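## Oiling a butcher-block top

Applies to unfinished or previously oiled tops. A top with a film finish (varnish, polyurethane) has to be stripped first; oil will not get through it.

### Materials

- Sandpaper, 120 and 220 grit
- Food-grade mineral oil or Cletness hardwax oil
- Lint-free cotton rags
- Plastic scraper

### Preparation

1. Scrape off glue drips and dried residue, holding the scraper nearly flat.
2. Sand with 120 grit along the length of the planks. Do not sand across the joints.
3. Wipe with a damp rag and let the raised grain dry.
4. Sand lightly with 220. Vacuum, then wipe again.

Room temperature should be close to 70 °F. Below that, hardwax oil stays tacky well past the time printed on the can.

Strips in the same top take oil at different rates. Pale strips darken less than brown ones, and small knots may stay dull after the first coat. Spot-coat the knots before continuing.
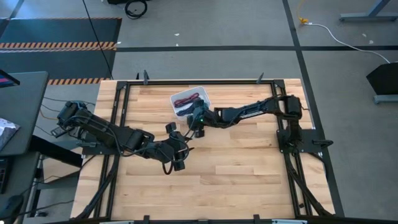 Mariama Akpalu disagrees on the spot coat: she floods the whole surface, waits 17 minutes, and wipes everything back at once, saying that spot-coated knots leave a visible ring under side light. Her method uses more oil. On a top with many knots it is probably the faster one.

### Application

1. Pour a thin line of oil and spread it with the grain.
2. Leave it until the surface stops absorbing, then wipe off all excess.
3. Wait overnight. Apply a second coat the same way.
4. Coat the underside and end grain too. Tops oiled on one face only tend to cup.

Two coats are enough for hardwax. Mineral oil needs repeating whenever water no longer beads.

Lay used rags flat outdoors to dry before disposal. Rags with hardwax oil can self-heat when bunched up.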